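4. Results: Casting the chart by hand and by computer

4.1 How readers learned to cast

The survey asked all 571 respondents how they first learned to draw up a birth chart. Older readers mostly described a paper method. They used a printed ephemeris, a table of houses, a blank wheel and a pencil, and worked out the local sidereal time themselves. Younger readers mostly began with software and in many cases had never used anything else. This split follows age closely and we do not treat it as a finding in its own right. What interested us was how people on each side of it talked about the work.

In the 23 interviews, readers who had learned on paper often spoke of casting as part of the reading. A chart took them an evening. By the time the client arrived, they said, they had already been with the person for a while. One reader in Prista kept every wheel she had ever drawn in box files, sorted by the client's rising sign, and brought several to the interview. She said she could remember people by the places where she had rubbed out a planet and moved it.

Readers who had learned on software described casting as a step to be finished before the work could start. They did not value it less for that. Several said the speed let them look at a chart in more than one house system before deciding which to trust, and this is hard to do by hand in a single sitting. Others liked being able to correct a birth time while the client was in the room. Birth times are a common source of trouble in this kind of work. A client may know only that they were born "before breakfast," and a small change in the time can move the ascendant into the next sign.

4.2 Trust in the calculation

Five survey items dealt with trust. Agreement was high on the item stating that a computer places the planets more accurately than a person does, and it was high in every age group. Agreement was much lower on the item stating that a chart cast by computer is as good as one cast by hand. Many people agreed with the first and disagreed with the second.

The interviews help to explain this. Readers used the word "accurate" for the position of a planet in degrees and minutes. They used "good" for something wider that took in the care given to the chart and the state of mind of the person who made it. A reader who had switched from paper to the Nundura program put it this way: "The numbers are better than mine ever were. But I used to say the client's name while I was doing the sums, and now there aren't any sums." She had since begun copying the finished chart from the screen onto a paper wheel.

Copying out came up in other interviews as well. Some readers copied the whole chart. Others copied only the Sun, Moon and ascendant, or drew in the main aspects with colored pencils over a printout. We had not asked about the practice in the survey and cannot say how common it is. It was found among people who had learned on software as well as those who had learned on paper, so it is unlikely to be simply an old habit carried over.

A smaller group gave the machine itself a place in the ritual. They lit a candle before starting it up, kept a stone on the desk beside it, or would not cast charts on a computer that was also used for paying bills. One man kept an old desktop for charts alone and ran an early version of Triretti on it that he did not want to replace. He had had the computer repaired twice and had asked on both occasions that the drive be left alone.

Readers differed on whether a computer can take on a mood or an influence from its user. Most thought it could not. Those who thought it could compared it to a deck of cards, which in their view should not be lent out. The comparison was made in separate interviews by people who, as far as we know, had not met.

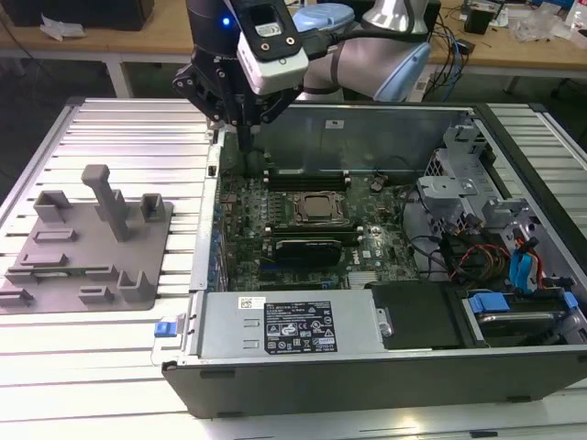
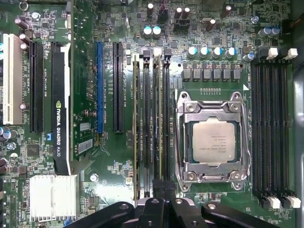 Figure 2. Desktop computer hardware. Top: an open Dell tower lying on its side on a worktable. Bottom: a processor held in its socket on a motherboard.

4.3 Retrograde periods and everyday equipment

Mercury retrograde is widely linked in popular astrology with trouble in messages, travel and machines. We asked readers whether they changed their own use of equipment during these periods. Answers fell along a wide range. At one end were readers who made no changes and found the subject tiresome, partly since clients raised it so often. At the other were readers who would not buy a phone, sign up for a new service or update their chart software until the planet had turned direct.

Between them was a large middle group whose changes were slight. They backed up client files, read over their emails more slowly or printed a chart in advance in case the computer failed during a session. Several pointed out that these were sensible things to do at any time and that the retrograde served as a reminder. This way of speaking about astrological timing, as a calendar for chores that might otherwise be put off, also appeared in answers about eclipses and the new moon.

Readers rarely described a failure of their equipment as proof that the retrograde had worked. When something broke outside a retrograde period they tended to leave astrology out of the account altogether. When it broke inside one, they mentioned the fact, often with a laugh, and then gave an ordinary cause such as age or a spilled drink.

4.4 Coding and disagreements

Interview transcripts were coded by Snežana Hodžić and Rok Jurić, working separately and then comparing results. Most disagreements concerned the line between "ritual" and "routine." Lighting a candle before a session was coded as ritual by both. Making tea before a session was coded differently in several transcripts, and we settled on the reader's own wording as the guide. If the reader said the tea was for settling the mind or clearing the previous client, it was coded as ritual. If no purpose was given, it was coded as routine.

The same rule was used for copying out charts. It moved a number of passages from routine to ritual late in the process, and the earlier transcripts were read again with the rule in place.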